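# Obras en la línea Uletti–Esar: ¿alguien entiende el calendario de cortes?

**vecina_del_apeadero**

Buenas. Vivo en Ginting, a tres minutos andando del apeadero, ventaja que figuraba en el anuncio del piso y por la que sigo pagando. El tramo lleva en obras desde antes de que yo firmara. Primero era renovar las traviesas, luego el balasto, luego «actuaciones complementarias», expresión que he buscado en el pliego sin encontrarla.

Mi duda es práctica. Tengo abono anual de la línea completa, me costó 415 euros y lo renové en febrero, cuando en la ventanilla me aseguraron que los trenes volverían antes del verano. Estamos a 2022-06-21 y lo que circula es un autobús sustitutorio que tarda el doble y que no para en el apeadero sino en la rotonda del polígono, donde no hay marquesina, ni banco, ni acera por uno de los lados.

Tres cosas:

- ¿Se puede reclamar la parte proporcional del abono, o el autobús cuenta como «servicio prestado»?
- ¿Hay algún sitio donde se publique el avance real de las obras? En la web de la línea sale una barra de progreso que lleva meses en el mismo punto. Empiezo a pensar que es un dibujo.
- ¿Es verdad que van a quitar el apartadero de Ginting y dejar vía única en todo el tramo?

Ya he llamado al teléfono de atención. Me dieron un número de incidencia y una encuesta de satisfacción. Contesté la encuesta.

---

**traviesa_podrida**

Bienvenida al club. Yo cojo el autobús de Uletti todas las mañanas y he aprendido a leer de pie en las curvas.

Lo del abono: sí, se puede, pero hay que pedirlo bien. Si pones «quiero que me devuelvan el dinero porque no hay tren», te contestan con el párrafo del transporte alternativo y se acabó. Lo que hay que pedir es una compensación por modificación sustancial del servicio, con esas palabras. Adjunta:

1. Copia del abono y del recibo de pago.
2. El horario que estaba vigente el día que renovaste. Si no lo guardaste, en la biblioteca municipal de Uletti tienen los folletos viejos en el mostrador, porque allí no tiran nada.
3. El horario actual del autobús, con la parada de la rotonda.

Entrega en papel y con sello de entrada. El formulario web también existe, pero a mí se me borró dos veces al adjuntar el segundo archivo y a la tercera me deseó feliz Navidad. Era abril.

A mí me han devuelto 61 euros. No me he comprado una casa, pero me hizo ilusión. Tardaron dos meses y medio y llegó sin carta ni explicación, con el concepto «varios». Si te lo deniegan, queda la junta arbitral de consumo, que es gratis y lenta, o sea que va a juego con la línea.

De lo demás no sé nada. Bueno, sé que el otro día vi a cuatro operarios mirando un agujero junto al paso a nivel, y que al volver por la tarde el agujero era más grande. Lo cuento como avance.

---

**balasto_y_paciencia**

Completo lo anterior, que en lo del abono está bien explicado, y paso a lo de las obras, que es lo que sigo yo por un defecto de carácter.

**Dónde mirar el avance.** La barra de la web olvídala. Los datos están en las certificaciones mensuales, que se cuelgan en el perfil del contratante. Busca por el nombre de la adjudicataria, Nondix, y abre los PDF titulados «relación valorada». Son feos y están escaneados torcidos, pero ahí pone lo que se ha pagado y por qué partida. Si una partida lleva tres meses a cero, en esa partida no se está trabajando, diga lo que diga la nota de prensa. Las de señalización llevan así desde febrero.

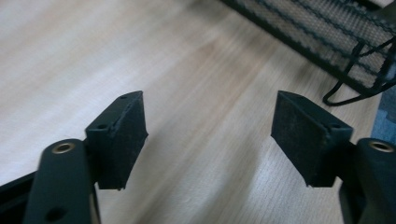
Con esos papeles se ve también de dónde viene el retraso. La vía en sí está bastante adelantada entre Uletti y el viaducto. Lo que está parado es el drenaje del lado de Esar: el proyecto original preveía cunetas de tierra, alguien se acordó de que en invierno llueve y hubo que redactar un modificado. Mientras el modificado no se apruebe, el contratista no puede cerrar la plataforma, y sin plataforma no hay carril, y sin carril tienes la rotonda.

**El apartadero.** No lo quitan, al menos sobre el papel. Lo alargan hasta los 448 metros para que puedan cruzarse los mercancías. El rumor de la vía única sale, creo, de un plano de la fase provisional en el que el apartadero aparece rayado, y rayado significa «fuera de servicio durante la obra». Circuló por los grupos de mensajería sin la leyenda y ya se sabe. Hubo hasta una recogida de firmas que llegó a las 2.000, más gente de la que ha subido nunca a ese tren, incluyendo las fiestas.

**La parada de la rotonda.** Aquí sí que se puede hacer algo. El recorrido del autobús lo aprueba el gestor, pero la ubicación de la parada la informa el ayuntamiento, y basta una solicitud vecinal para que revisen la accesibilidad. Que falte acera en un lado es argumento de sobra. En Esar lo pidieron y les movieron la parada a la puerta de la estación. Tardaron cinco semanas, récord absoluto de toda la obra.

Sobre plazos no me mojo. El contrato dice una fecha, el modificado dirá otra y la línea abrirá cuando abra. Si tienes que renovar el abono el año que viene, yo sacaría el mensual hasta ver pasar un tren con gente dentro.

---

**vecina_del_apeadero**

Gracias a los dos. He presentado la reclamación con sello y ya he abierto la primera relación valorada: hay una línea de «reposición de cartelería informativa» pagada al completo. Voy a bajar a la rotonda a buscar el cartel. Si lo encuentro, lo pongo por aquí.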